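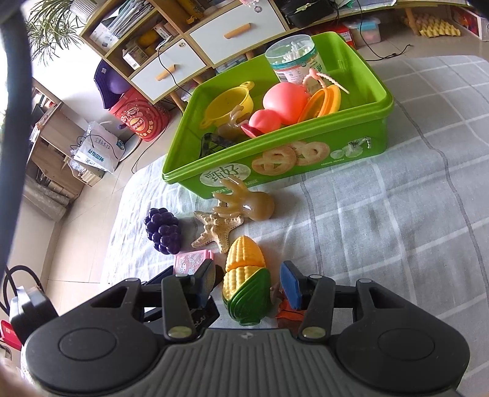

tritier-names: data card

Tritier is a table of toy and figurine names for matching secondhand listings that spell the same item in different ways. It holds 303 canonical names and 900 variants, one variant per line.

Format
Tab-separated text, UTF-8, no header row. Columns: id, canonical, variant, source, status.

Sources
Skendetti: seller titles, lowercased, prices removed.
Pfeiffer: scanned catalog indexes, corrected by hand.
Wikemon: alternate spellings, added in release 2.

Status values
ok — checked against at least one other source.
open — single source, not checked. Filter these out if you need exact matches.

Known issues
28 variants map to more than one canonical name. They are kept as separate rows with different ids, so do not use the variant column as a key. Plurals are not normalized. Accents are kept in canonical names and dropped in variants.

Changes
Release 2 drops the old color column. Ids from release 1 still resolve.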